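Buying the second arm first

By Joelle Karaki
Tuesday

Print this page | E-mail this page

Lejla Shehu has a spreadsheet open before I've got my coat off. One tab per arm, one tab for spares, a tab called "regrets" which she closes quickly when I lean in.

She runs the bench at Bedumham, a small outfit that trains people on low-cost robot arms and does a bit of contract testing on the side. She's the one who signs for things. I'd asked to talk money, as a few readers have written in wanting to know what a first arm costs once it's sitting on a table and doing something.

"More than the kit," she says. "That's the whole interview, you can go home."

We keep going anyway. The kit itself — printed parts, servos, driver board, power supply — came to $1468 for the last one, landed, with the freight. She thinks that's fair for what it is. She also thinks people budget for that line and stop.

"They come to me with a quote for one arm and nothing under it. No spare servos. No filament. No table! Where's it going to be bolted? You'd be amazed how many grant applications forget the table."

Her rule now is to price two of everything before buying one of anything. Doesn't mean you buy two. But if the second one breaks the budget then the first one will as well, just slower. Servos are the bit that hurts. She orders six spares with each arm and doesn't apologise to anyone for it.

Fidel Daza, who does the printing, wanders in partway through with a tray of orange brackets and disagrees with nearly all of this.

"Six is too many if you've got people who know what a stall sounds like," he says. "Lejla buys for the worst student."

"I buy for the average student," says Lejla.

Fidel's own argument is for the printer. Parts you can print again overnight are parts you don't have to stock. He reckons a group with its own machine and a couple of rolls of filament can get by on half the spares shelf, though he admits he's never had to fill in the purchasing form. A quote from Reinholz for a pre-assembled metal arm is pinned over his desk. He likes the arm. He does not like the lead time, 12 weeks, or that a cracked link means a phone call instead of a print job.

Would they go metal if the money turned up? Lejla says maybe, for the contract side. For teaching, no. "Someone's going to drive it into the table. I want that to be a cheap afternoon."

Software came up less than I expected. They looked at a subscription from Komasance last year, per seat, and passed. Aishwarya Kandasamy, who writes most of the lessons, says the price was fine for 9 seats and silly for more then that. She'd sooner put the money toward staff hours, and she wants that in writing because hours are always the first line to get trimmed.

"Set-up is hours. Calibrating is hours. Putting the blocks back is hours. It never shows on a quote so it doesn't exist, and then it's me on a Tuesday night with a marker."

The marker matters, as it happens. Their layouts are mostly done by hand. Red dashed lines straight on the white tabletop, cubes set out in the cells, foil and duct tape where something has to stay put. I asked if a proper printed mat was on the list. It was on the list. It was priced at more than a servo and came off the list.

"Toy bricks are my favourite thing in the whole budget," Aishwarya says. "Colours you can name, studs on top, and if one goes missing I don't have to tell Lejla." 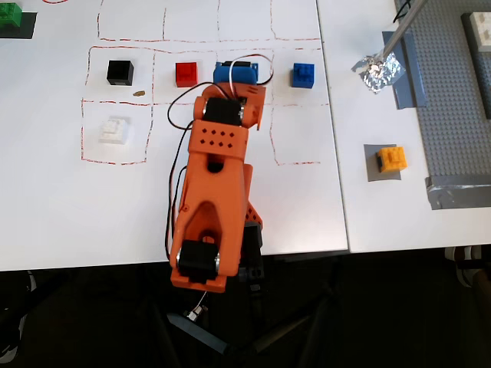
What they'd tell a first-time buyer

I asked all three of them for a short version. Didn't get one, so this is stitched together from my notes.

Lejla: get the freight and the duty on the quote before anyone approves it. Ask what the servo costs on its own, and whether it's sold on its own at all. Cedard wouldn't split a pack for her and that decided it. Put the table, clamps and power boards on the same request as the arm. A second request in the same quarter gets looked at sideways.

Fidel: cable. Buy extra, in more than one length. He's lost more bench time to a lead that was a bit short than to anything he's printed. And plan where it runs, it'll be in the gripper's way otherwise.

Aishwarya: leave the first month with no deliverables in it. She means none. Last time they promised a demo in June for an arm that arrived in June, and she's still cross.

There's a request in for the next year already. Lejla wouldn't give me the total but she scrolled past it fairly slowly. Two arms, a second printer for Fidel, more hours, though fewer than Aishwarya asked for. The servo line has gone up again. Fidel saw that at the same time I did and put his tray down, and the two of them were still at it when I left to catch my train.

Print this page | E-mail this page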